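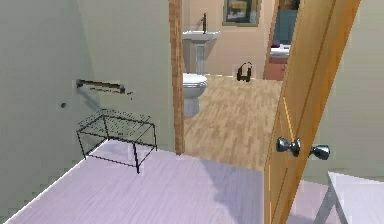

4. Fitting and setting the rudder

This section covers the two-piece rudder supplied with the Brarari 604 glider kit. Read it through once before you cut anything. The fin must already be glued to the fuselage and left to cure as set out in section 3.

You will need:
Rudder blank and hinge strip (bag 3)
Sterkoritz thin wood glue, or any thin glue that dries clear
Sanding block with medium and fine paper
Steel rule, sharp knife and masking tape
Two small clamps
A flat building board at least 40 cm longer than the rudder

4.1 Shaping the blank

1. Lay the rudder blank on the building board with the printed side up. The arrow points to the leading edge.

2. Draw a centre line along the whole of the leading edge. Use the steel rule and a soft pencil. A pen line will show through the covering.

3. Sand both faces towards the trailing edge until the edge is even from top to bottom. Work in long strokes. Turn the blank over often so that you take the same amount off each side.

4. Round off the top corner to match the fin. Hold the two parts together to check. Leave the bottom corner square for now, as it is trimmed in step 12.

5. Bevel the leading edge on both sides down to the centre line. The bevel gives the rudder room to swing.

Note: kits packed before January have a slightly thicker blank. It is sanded in the same way but takes longer. The size of the finished part is the same.

CAUTION: Wear a dust mask when sanding. Do not use a power sander on the trailing edge. It will go through the wood before you can stop it.

4.2 Fitting the hinges

6. Cut the hinge strip into three equal pieces. Trim the corners off each piece so it slides into the slot without catching.

7. Mark the hinge positions on the fin from the full-size plan, then hold the rudder against the fin and carry the marks across. Do not mark the two parts separately from the plan.

8. Cut the slots with the tip of the knife. Keep to the centre line. If a slot wanders, fill it with a sliver of scrap wood and glue, let it set, and cut it again.

9. Push the hinges into the fin first and then slide the rudder on to them – dry, with no glue. Swing it fully to each side. There should be a thin, even gap from top to bottom.

10. Take the rudder off. Put one drop of glue on each side of each hinge in the fin and leave it to set.

11. Slide the rudder back on, bend it to one side and put one drop on each hinge. Bend it the other way and repeat. Move the rudder gently for a minute while the glue takes.

CAUTION: Do not run glue along the hinge line. A glued hinge line cannot be freed without cutting the rudder off.

4.3 Trimming and checking

12. Trim the bottom corner at the angle shown on the plan so that it clears the tailplane. Check the clearance with the rudder at full travel both ways.

13. Fit the control horn on the left side. Screw it down until the plate just touches the wood and stop there.

14. Connect the pushrod and centre the servo. Adjust the clevis until the rudder lines up with the fin. For first flights set the travel to the smaller figure on the plan.

15. Tape the rudder at centre before putting the model away. Take the tape off before you switch on the receiver.

Note: the Sarantis servo tray listed in section 6 moves the pushrod exit back. If you are using it, leave step 14 until the tray is in.

Spare hinge strip and rudder blanks can be ordered from Brarari, Bridthorpe. Give the kit number printed on the end of the box.

Section 4 last revised 11 June 2021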